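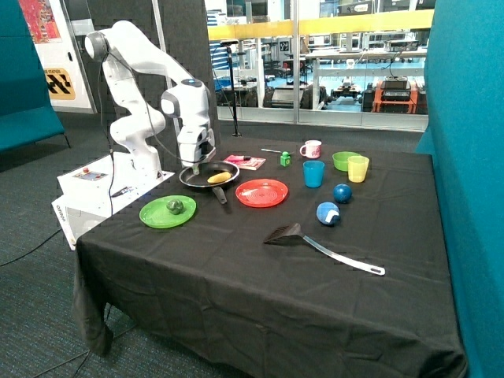 Arm at the left end of the table, gripper over the frying pan.

Trerkeo cell, setup notes

The base unit stands beside the table, on the left. Before power on, check that the red button is released and that the cable along the arm can move freely.

Put the black cloth first and pull it flat under the pan. Then place the plates, cups and balls. Run the homing 1 time with the pan removed.

Grease the joints after 946 cycles. Gripper screws: 7 mm key.

Questions about the cell: Rawiri Wihongi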